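Notes for Unit 6: The Vallanum Open Day

Read these before the discussion section. Bring your own notes from the visit as well, even if they are messy. Messy ones tend to be more useful.

What we were shown

Drorik ran its lane-keeping car on the public road outside the Vallanum site. Each group got 2 laps, with a Drorik driver behind the wheel and three of us as passengers. The handout said the system had completed 192 laps of the same route before the open day. It did not say how many of those laps were driven in the rain, after dark, or with the driver taking over partway through. I asked about takeovers and was told the number was "low." Write that down as a missing number.

The talk beforehand used the word "autonomous" freely. What the car does is steer, hold its speed and slow down for a vehicle ahead. It does this on one route, which Drorik picked and has already mapped. That is a decent piece of engineering and a much smaller claim than the one on the banner.

Compare the Wollby shuttle from Unit 4. Wollby published its takeover log with the reason for each entry, including the embarrassing ones. You may trust the shuttle less after reading it, but at least you have something to argue with.

Terms you need

Takeover: the human driver resumes control, whether the system asked for it or the driver decided to.

Operating conditions: the roads, weather, light and speeds the maker says the system is built for. Ask for this in writing.

Demonstration route: a route chosen by the people giving the demonstration. Results from it do not carry over to other roads without more evidence.

Low sun

During questions, the presenter said glare was "handled." Pressed on it, he said the car compares the camera with its stored map. So how much of the steering came from seeing the lane, and how much from knowing where the lane ought to be? We did not get an answer. A fair test would put the car on an unmapped road with the sun in the same place.
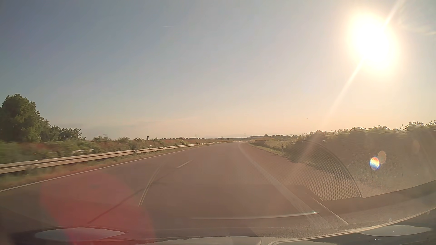

Fig. 1. Road ahead through the windshield, low sun at upper right. Note the reflections over the right edge of the pavement and the red flare at lower left.

For discussion

Using Fig. 1, mark the lane edges you would trust and the ones you would not. Then read the Räsänen chapter on staged trials, the first half only, and list what Drorik would have to publish before you accepted "handled."

One page, due at the start of section.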